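Week 4 handout: Can machines do the chores yet?

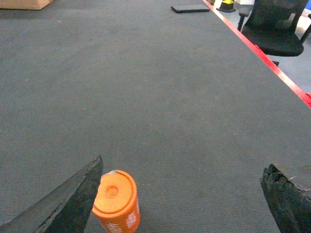 Fig. 1. Open gripper with an orange can between the fingers, seen from the wrist.

Clearing a table is still a hard job for a machine. A can has a known shape and stands up by itself. A phone lies flat and gives the fingers little to hold. Carpet on the table top adds drag.

Read the Sturora trial notes before the seminar. They cover 300 grasps with 3 kinds of object. Mark each failure as seeing, reaching or holding.

We use cookies to improve this site. Accept / Manage settings

Written answers, one page, go to the Grornamville office by the end of August.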